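Slipped Grasps on Thin Objects: Fault Report, Project Murormont
Submitted 01/07/2024 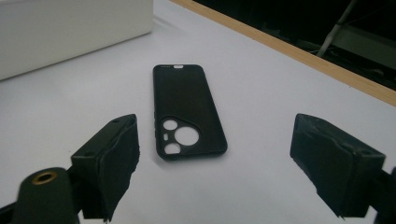

Figure 1. Phone case on the bench, between the open fingers.

Our project brief said the Clokar hand-held gripper could be used to record grasps on "any common household item". We were doubtful in January and we are more doubtful now. Boxes and cups gave us no trouble. The phone case did, and this report is mostly about that.

We recorded 200 attempts with the case lying flat on the white table. In 70 of them the fingers closed on the rim and then lost it during the lift. The recording software, Drosis, logged all but 10 of those drops as successful grasps. It only checks how far the fingers have closed, and a finger gap with a thin case in it looks nearly the same as one with nothing in it.

The supplier's notes blame operator technique. We don't find that convincing. All four of us took turns and the drops were spread fairly evenly among us. The padding is a better suspect. The fabric on the inner faces has frayed along the lower edges, and that is the part that has to meet a low rim. We put new padding on for one short session and had fewer drops, but we also had more practice by then, so we aren't claiming it as a fix.

There was one safety matter. During a drop the trigger stuck and the fingers stayed shut on a student's glove. No injury - the glove pulled free - but the Qian release tab, which is meant to open the fingers, did nothing until the second pull. We stopped for the day and filled in a lab incident form.

The dropped attempts have been relabelled by hand from the video. Until the closing check is changed, we would not trust any success rate this set-up reports for flat objects, including the ones in our own interim report.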